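The Arm That Stopped Reporting Its Grip

The first bad run at Illport was put down to an operator mistake. The second was put down to a worn finger pad. By the third, in March, a hand had been pinched, and the small automation lab stopped its tabletop sorting work to find out why.

The job is about as plain as robot work gets. An arm reaches over a table, picks up a toy vehicle from a felt or carpet mat, carries it to a blue plastic bin and lets go. Illport runs it over and over to test grip control software called Kamirari, which decides how hard the fingers should close and when they should open. Toy cars are useful for this. They are smooth and light, and a bad grip does no damage to anything expensive.

What went wrong was the letting go. Over the bin, the software would send the command to open, record the item as dropped off, and start back toward the mat. The fingers had not opened. On most of those runs the toy rode back with the arm and fell somewhere over the table. On the third, a technician saw the status light turn green, reached in to straighten the mat, and the gripper came down with a car still in it.

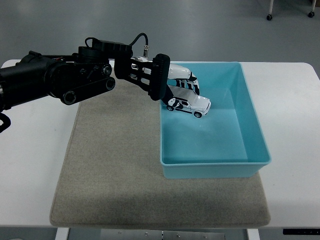
Ayantu Ambaye, who handles safety reviews for the lab, was given the logs the next morning. The technician had a bruised thumb and was back at work the same day. Ambaye still treated it as a full incident.

"The injury was minor. The log said the gripper was open and it was closed, and that is a serious fault whatever the injury was," she said.

She went through 261 recorded cycles. In 54 of them the finger position reading froze for a moment during the move to the bin. Usually it recovered before the release. In three it did not, and the software filled the gap with the value it expected to see, which was "open."

The frozen readings led to the cable that carries the gripper signal. Ambaye's team found that one conductor lost contact when the wrist turned past a certain angle. The arm reached that angle only when it placed items near the back of the bin, so short test moves on the bench never showed it.
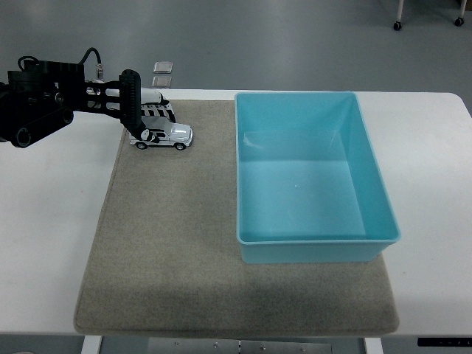 A toy SUV on the mat, with the gripper's finger plate against it and the bin to the right.

The cable was replaced in an afternoon. The software took longer. Assefa, the contractor that maintains Kamirari for the lab, had added the fill-in value a year earlier to stop nuisance alarms from brief signal drops. Under the new version, a missing reading stops the arm and holds the fingers where they are until a person clears it.

That has a cost. The lab now gets several stops a shift, and most of them are harmless. Ambaye wants the number brought down by fixing the wiring and has refused to loosen the limit.

The status light has changed too. Green used to mean that the cycle was complete. It now comes on only when power to the arm is cut, and the technicians are told to keep their hands off the table until they see it.

Provcombe, a second lab that uses the same software, was sent the findings in a two-page notice. It has started checking its own logs for frozen readings.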